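Subject: Re: [chores-and-machines] Tidying: is it nearly there?
List: chores-and-machines
Date: February

On the list last night, the Brotivville branch wrote:

> I think the list has become too gloomy. Zodwood now say their tidying
> robots can "put away everyday items in ordinary offices and homes", and
> Dusteo have a trial running with 39 households. Ten years ago we were
> all laughing at machines that fell over on a doorstep. Surely by now
> fetching a box out of a cupboard is a solved problem? I would put
> money on having one in my hall within 3 years.

I'll take that bet, for a small sum.

I have spent a good part of this winter going to the Engelbrecht open afternoons, where you can stand behind a rope and watch this kind of work. I went in wanting to be impressed and I have come home each time with a notebook full of grumbles. The members who asked for pictures can have these three.

My first grumble is with the word "item". Zodwood's leaflet has it eleven lines running and never says what an item is. A tin of beans is an item. So is a tray, a folded map, a bag of flour with the top rolled down. Watch somebody with cold hands try to get a thin flat thing off a table and you'll see them slide it to the edge, or get a fingernail under it. A fingernail is a marvellous bit of kit and I have yet to see one on a price list.

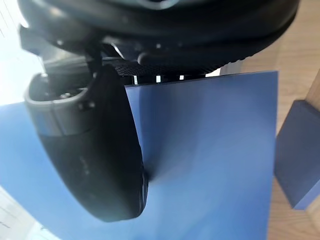
Gripper finger at the edge of a flat blue board.

Look how much of that view is taken up by the gripper itself. I don't doubt it is well made, but it is a big lump to bring up against a flat panel, and in my kitchen there would be a wall and a kettle in the way as well. The finger has scuffs on it, so it has touched a few things in its life. Whether it picked them up is another matter, and a still picture won't settle it either way.

My second grumble is with the word "ordinary". The households in the Dusteo trial were, by their own newsletter, picked from 400 that applied, and one of the conditions was a clear floor. If I had a clear floor I would be a good deal less interested in buying a tidying machine. My hall has shoes, a dog lead, a bag for the charity shop that has been going to the charity shop since autumn, and a cupboard door that only opens if you lift it slightly. The lift is no trouble to me. My hand learned it years ago. I should like to see it written down as an instruction.
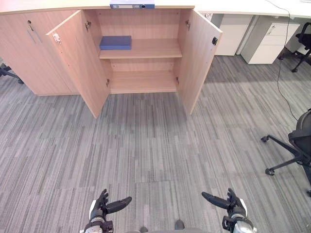
Storage cabinet with the right-hand section open, blue box on the shelf.

A fair test, up to a point. There is carpet underfoot, there are office chairs at the sides, and a cable trailing over the floor by the desks, so I can't complain that the place has been emptied out. But a low rectangular box near the front of a shelf is about as polite as an object gets. Put a second one on top of it, slightly crooked, and a jar behind, and then ask me again about the 3 years.

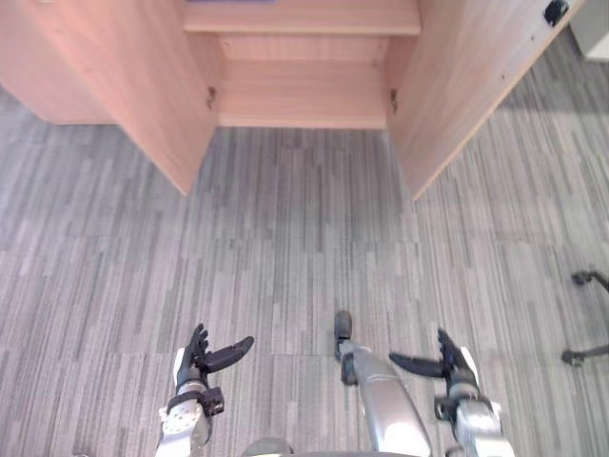

What I would like from the makers is a plain count of failures. I have asked Zodwood twice and had a brochure twice. For a washing machine you can find out how often it breaks down and what the call-out costs, and nobody thinks it rude to ask. With these things we get a film with music on it. Take a cupboard like that one, both doors swung right out towards the machine and the bottom compartment bare. Who opens the doors on a working day, and who shuts them afterwards? Those doors stick out a fair way into the room, and two hands have to get in between them without giving either a knock. If a person has to come along and do the doors, the person may as well fetch the box. I'd want to know how many goes out of 153 were done from shut door to shut door with no help at all, and I would want the bad ones left in.

I am not against any of it. My mother can't bend to a low shelf now and I would pay well for something that could, safely, without my having to ring up every evening to see whether it had got itself wedged. That is the job I judge them by. A dishwasher does one thing in a box of its own and does it while I'm asleep, and I have never had to clear the floor for it.

To the branch: if you go along to Engelbrecht yourselves, take a flat tray and a half-empty carrier bag and ask if they'll try them. I asked with the carrier bag and was told perhaps in the spring. Stake is a fish supper, if you're agreeable, and it has to be your own hall with the shoes left in it.

--
Sent to chores-and-machines. Replies go to the whole list unless you change the address.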